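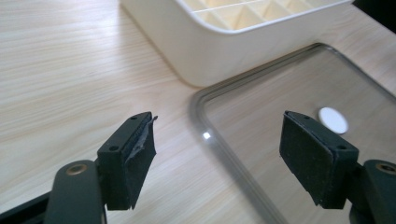
Glass lid next to the white tray with the little square compartments

Can I get the gray rim off a glass lid to clean it?
Posted by Fadby

I'm finally sorting out my container drawer and I love how it's going! One snag: a rectangular glass lid with a see-through gray silicone rim. Crumbs get under the rim and I'd like to wash it properly. Does it come off, or will I never get it back on? It also has a small round white disc on the glass. Leave it?
4 comments

Katayama
Mine comes off and it's so satisfying! Start at a corner, ease it up with your fingertips (no knives, please) and work your way along. Warm water, dish soap, an old toothbrush in the groove. Let everything dry overnight, then press the corners in first and the long sides after. If yours feels glued, stop and just brush along the edge. As for the disc, if it's a felt pad, keep it out of the soak.
170 people found this helpful

Bella
Baking soda!!! Works on everything. Also I want that tray, mine would be full of beads by Thursday.
2 comments

Related
Cloudy glass lids after the dishwasher
Sorting beads and buttons in small trays
Which lids fit which dish?

Join 1,325 readers of the Erkico newsletter. We use cookies to keep you signed in. OK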